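### 4.2 Holding long handles with the two controllers

We began this part of the work thinking that the fingers would matter most, and we spent a good part of December sanding, swapping and arguing over them before we came to the question that fills most of this section, namely what the arm ought to do once the fingers have closed. The Mornus controller keeps the wrist where it was told to be and lets the handle take whatever force comes of that. The Brurutis controller gives way a little at the wrist and then comes back. Both ran on the same two arms with the same grip settings, so any difference below should come from the controller alone, or so we hope.

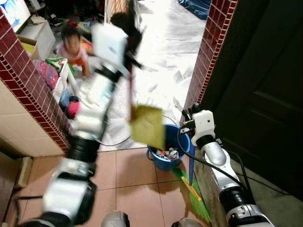 Sweeping up is a kinder test than it sounds, and also a meaner one, as anyone who has watched a full dustpan tip over at the wrong moment will know. We split it into three parts: pick up the tools, push the litter into the pan, and empty the pan. The last of these gave us the most trouble under Mornus. With the pan hanging from a gripper held high above the blue bucket, as in the still above, a small twist of the handle inside the fingers turns into a large swing at the far end, and a stiff wrist does nothing to calm it. Brurutis let the wrist follow the swing for a moment before turning the pan, and we grew rather fond of how patient it looked.

Over the whole study we logged 1,003 grasps on handles of one kind or another. In 379 of them the handle turned in the fingers by more than our limit, and most of those were Mornus grasps on thin, smooth handles. On thicker ones the two controllers were so close that we would not want to name a winner.

The pushing part needs both arms at once, one to keep the pan flat on the tiles and one to bring the broom to it. We gave the pan arm a light downward force and left it there. Obed Addo suggested early on that the broom arm should lead and the pan arm should only answer, and we kept that rule for every run reported in this section.

**Figure 4.** The pushing part of the task, with the red handle of the dustpan in one hand and the blue handle of the broom in the other. The broom head is at the pan.

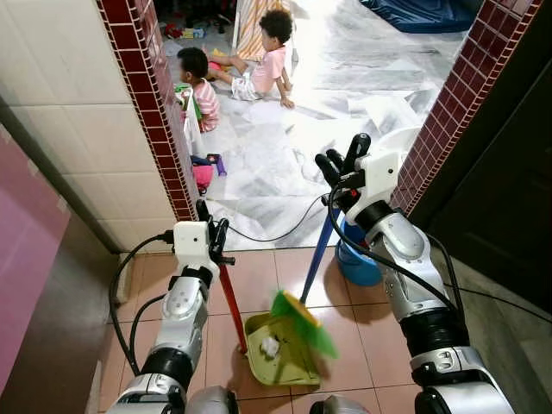 ### 4.3 What the wrist cameras added

The head camera sees both tools and the floor between them, and for planning a sweep it is hard to beat. It is much less help in judging a grip, for the plain reason that the hand is so often in the way. We therefore ran a second set of 500 grasps with a Meinecke camera at each wrist, looking along the fingers toward whatever they were holding, and asked the same slip detector to work from one view or the other.

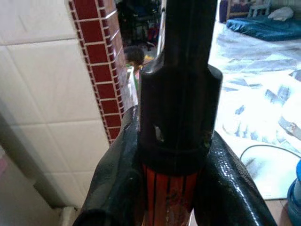

The wrist view found slips sooner, and it did so under both controllers, though the gain was larger with Brurutis, where there was still time to tighten the fingers before the handle had gone far. It was also more easily upset by glare and by movement in the background, and we had to mask out everything beyond the fingertips before the detector would settle down. We used the Hirine mask tool for this, redrawing the mask by hand after each change of fingers. It is slow work, and 100 of the grasps had to be labeled a second time after we found that an old mask had been left in place. The numbers in Table 5 are from the corrected labels.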